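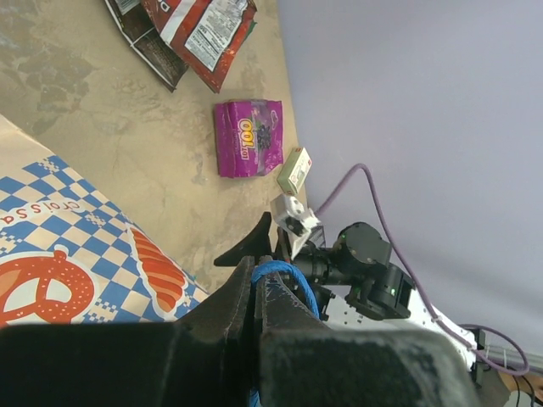 How to pack a snack bag for a long drive

Quick one, I have to be out the door in 20 minutes and this is pretty much what I do every time. Works for a bus ride too, or a kid's bag for day camp.

What you need

Snacks – whatever is already in the house. One paper bag, the bakery kind with a flat bottom is best. A couple of napkins. A pen. A clip or a rubber band.

Step 1. Get everything out

All of it on the table. Chips, pouches, the little boxes, stuff from the bottom of last week's tote. Don't pack straight from the cupboard, you'll end up with four of the same thing and no water crackers.

Check dates while it's out. Anything past goes. Anything already open gets eaten today or clipped shut and eaten first tomorrow.

Step 2. Sort by how it crushes

Not by flavor, not by who likes what. That comes later.

Hard and square – small boxes, tins. Bottom of the bag.
Soft and flat – fruit pouches, gummies, anything grape that my kids will fight over. Middle.
Puffy and crumbly – chips, pretzels, a croissant if you bought one. Top, always top.

Big chip bags are a pain. If one won't fit, snip a corner, press the air out slowly, fold it over twice, clip it. Chips go stale quicker once you've done this so eat those the same day.

Step 3. Open the paper bag properly

Stick your whole hand in and push the corners out. Reusing one from the bakery is fine, shake the crumbs out over the sink first. Look for grease spots on the bottom. If it's see-through it will tear, use it for trash in the car instead.

Fold the top edge down once, like a cuff. Makes it stand up by itself while you fill it.

Step 4. Fill it

Boxes in first, standing on end, tight against the side. Then the pouches, flat, slid down next to the boxes so nothing rattles. Napkins on top of those. Then the puffy stuff.

Stop 2 inches from the top. You need that to fold it closed. Unfold the cuff, roll the top down, clip.

Anything with chocolate stays out of the bag in warm weather. I put it in the cooler next to the drinks, from April on pretty much.

Step 5. Write on it

Name and what's inside, just the main things. My friend Myrtle does one bag per kid when they drive to Dralville and swears by it, 3 kids so 3 bags. We do one big bag and I sit next to it. Either way write it before you fill it if your pen pokes thru paper. Should have put that in step 4.

Few more things

No nuts if it's going to camp, check thier list.
Sticky stuff gets its own small plastic bag.
Put the snack bag in the car last so it isn't under the suitcases.
Empty wrappers go back in a second bag – fold one flat and tuck it down the side before you leave.
Wipe the table down after.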